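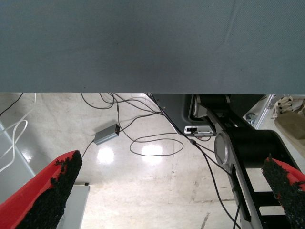

창업 환경의 비교 : 작은 도시는 어떻게 초기 기업을 모으는가
강의 노트, 넷째 강의

이 노트는 수업 시간에 말한 내용을 정리한 것입니다. 슬라이드와 순서가 조금 다릅니다. 시험 범위는 노트를 기준으로 합니다. 지난 강의에서 우리는 수도에 있는 기업과 지방에 있는 기업의 자금 조달을 비교했습니다. 오늘은 자금보다 먼저 오는 문제, 즉 창업자가 어느 도시에 회사를 등록하고 어느 도시에서 사람을 뽑는지를 다룹니다.
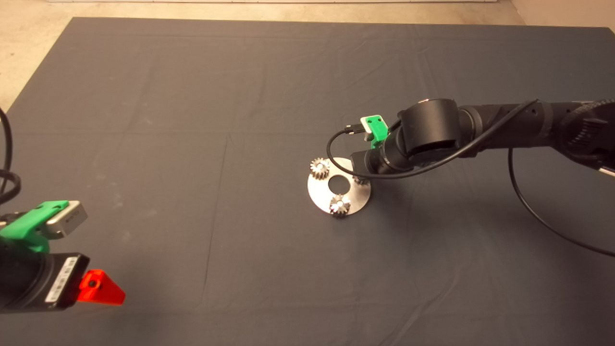 국제통상학부 창업경제 전공 | 학부 3학년 과정 | 강의 자료

가. 등록지와 활동지

많은 학생이 과제에서 이 두 가지를 같은 것으로 썼습니다. 등록지는 법인의 주소가 있는 곳입니다. 활동지는 직원이 일하고 고객을 만나는 곳입니다. 한 기업의 등록지와 활동지가 다른 나라에 있는 경우도 드물지 않습니다. 등록 절차가 온라인으로 가능한 나라에서는 특히 그렇습니다.

도시의 홍보 자료를 읽을 때에는 어느 쪽을 세고 있는지 먼저 확인하십시오. 수업에서 본 Skarkia시의 자료에는 등록 기업이 1,989개라고 적혀 있습니다. 이 숫자는 등록지 기준입니다. 활동지 기준의 숫자는 같은 자료의 부록에만 나오고, 정의도 해마다 조금씩 바뀌었습니다. 그래서 두 숫자를 나누어 비율을 만드는 것은 조심해야 합니다. 과제에서 이 비율을 사용하고 싶은 학생은 어느 해의 정의를 따랐는지 각주에 쓰십시오.

나. 창업자가 도시를 고를 때 보는 것

교과서는 세율을 첫째로 놓습니다. 그러나 초기 기업은 이익이 없는 기간이 길고, 그 기간에는 법인세율의 차이를 거의 느끼지 않습니다. 제 생각으로는 아래의 항목이 더 직접적으로 작용합니다.

첫 직원을 구하는 데 걸리는 시간. 광고를 낸 날부터 출근하는 날까지를 말합니다.
행정 서류의 언어. 외국인 창업자에게는 이것이 비용이 됩니다. 번역 공증이 필요한지도 같이 보아야 합니다.
은행 계좌. 법인 등록은 하루에 끝나지만 계좌를 여는 데 몇 주가 걸리는 나라가 있습니다.
사무실 계약의 최소 기간.
첫 고객과의 거리. 소프트웨어 기업도 처음에는 고객을 직접 찾아가는 일이 많습니다.
거주 허가. 창업자 본인뿐만 아니라 가족의 허가도 포함합니다.

수업 중에 한 학생이 공항까지의 거리를 왜 넣지 않았는지 질문했습니다. 좋은 질문입니다. 저는 그것을 첫 고객과의 거리에 포함해서 생각했는데, 고객이 모두 외국에 있는 기업이라면 따로 적는 편이 더 낫겠습니다. 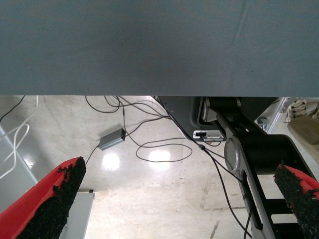
그림 1. 회색 계열의 천 면과 콘크리트 바닥

다. 사례 1 : Varis

Varis는 중소 운송 회사를 위한 송장 소프트웨어를 만드는 기업입니다. 처음에는 창업자 2명이 수도에서 시작했고, 나중에 Skarkia로 옮겼습니다. 옮긴 이유로 회사는 임대료를 말합니다. 하지만 수업에서 읽은 인터뷰를 자세히 보면 다른 설명도 가능합니다. 수도에서는 개발자를 뽑아도 더 큰 회사가 곧 데려갔습니다. Skarkia에서는 비교할 만한 회사가 적었고, 직원이 오래 남았습니다.

여기에서 주의할 점이 있습니다. 직원이 오래 남는 것은 기업에게 좋지만 도시 전체에게 꼭 좋다고 말할 수 없습니다. 사람이 회사 사이를 움직이지 않으면 지식도 잘 움직이지 않습니다. 이 문제는 다음 강의에서 노동 이동성과 함께 다시 설명하겠습니다.

라. 사례 2 : Pletance

Pletance는 공유 사무실과 창업 교육을 같이 운영하는 기관입니다. 시에서 건물을 빌려 주고, 운영은 민간 회사가 맡습니다. 좌석은 75개 이상이고, 입주 계약은 한 달 단위입니다. 한 기수에 25개 팀을 받으며, 새 기수는 9월에 시작합니다.

이런 기관을 평가할 때 흔히 쓰는 지표는 입주율입니다. 입주율은 계산하기 쉽습니다. 그런데 잘되는 팀은 빨리 나가고 잘되지 않는 팀은 오래 남을 수 있으므로, 높은 입주율이 무엇을 뜻하는지는 분명하지 않습니다. 졸업한 팀이 같은 도시에 남았는지를 보는 방법도 있습니다. 이 방법은 추적이 어렵고, 회사 이름이 바뀌거나 다른 회사에 합병되면 자료가 끊깁니다.
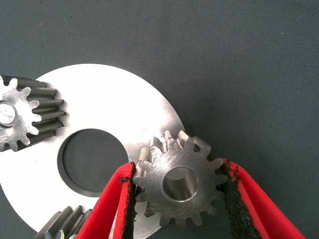
그래서 Pletance의 연차 보고서는 두 지표를 모두 싣고, 그 옆에 설문 조사의 결과를 붙입니다. 설문의 응답률은 보고서에 나오지 않습니다. 여러분이 보고서를 인용할 때에는 이 점을 꼭 쓰십시오. 응답하지 않은 팀이 이미 문을 닫은 팀일 가능성을 생각해야 합니다.

마. 보조금에 대하여

시의 보조금은 크게 두 가지로 나눌 수 있습니다. 하나는 등록할 때 한 번 주는 정착 보조금이고, 다른 하나는 고용을 유지하는 동안 나누어 주는 고용 보조금입니다. 정착 보조금은 홍보하기 쉽지만, 돈을 받은 뒤에 주소만 남겨 두는 기업이 생깁니다. 고용 보조금은 이런 문제가 적습니다. 그 대신 서류가 많아지고, 직원이 아직 없는 팀은 신청할 수 없습니다.

Hopkin이라는 이름의 지원 제도는 이 둘을 섞은 것입니다. 첫 금액은 등록 후에 지급하고, 나머지는 첫 직원의 급여 기록을 낸 다음에 지급합니다. 신청자가 외국인이어도 조건은 같습니다. 수업에서는 이 제도가 공정한지에 대해 의견이 나누어졌습니다. 혼자 일하는 창업자에게 불리하다는 의견이 있었고, 시의 목적이 고용이라면 당연하다는 의견도 있었습니다. 저는 두 의견이 서로 다른 질문에 대답하고 있다고 봅니다. 앞의 의견은 누가 창업할 수 있는지를 묻고, 뒤의 의견은 세금을 어디에 쓰는지를 묻습니다.

바. 용어 정리

창업 생태계 : 기업, 투자자, 대학, 행정 기관 사이의 관계를 함께 부르는 말. 범위가 넓으므로 과제에서는 어느 관계를 다루는지 좁혀서 쓸 것.
정착률 : 지원을 받은 기업 중에서 일정 기간 후에도 활동지가 그 도시에 있는 기업의 비율. 등록지로 계산한 값은 정착률이라고 부르지 않음.
밀어내는 요인과 끌어당기는 요인 : 원래 이주 연구의 용어. Varis의 경우에는 어느 요인이 어느 쪽인지 스스로 나누어 볼 것.

사. 다음 시간까지 할 일

본인이 잘 아는 도시를 하나 고르고, 나항의 항목 중 세 개를 골라 한 쪽 분량으로 쓰십시오. 도시의 공식 자료를 하나 이상 사용하고, 그 자료가 등록지와 활동지 중 어느 것을 세는지 첫 문단에 밝히십시오. 자료에 그 설명이 없으면 없다고 쓰면 됩니다. 감점하지 않습니다.

파일은 수업 게시판에 올리십시오. 마감은 다음 강의 전날 저녁 6시입니다. 한국어나 영어 중에서 편한 언어로 써도 괜찮습니다.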